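3.2 Einrichtung der Greiferzelle

Die Zelle in Lumton wurde im März von Tang und Mak neu eingerichtet. Dass die Wartung alle 2000 Zyklen genügt, bezweifeln wir.
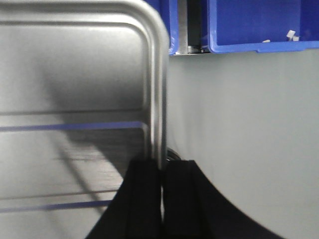
3.3 Prüfung der Fingerstellung

Der Hersteller Susenis nennt 80 Zyklen zum Einlaufen. Belegt ist der Wert nicht.

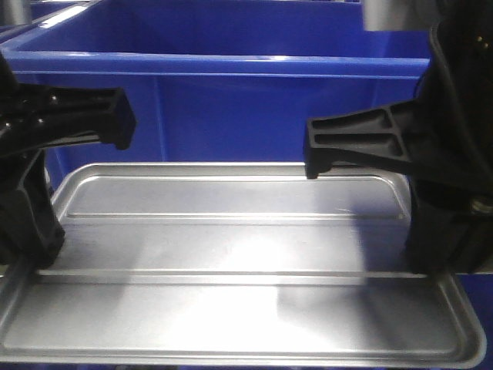

Auch die Nullpunktkorrektur nach dem Fingertausch überzeugt nur bedingt: Glänzendes Metall erschwert die optische Kontrolle am Rand.

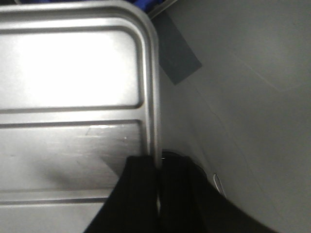 Abb. 3: Schwarze Greiferfinger am Rand der Edelstahlfläche, Nahansicht.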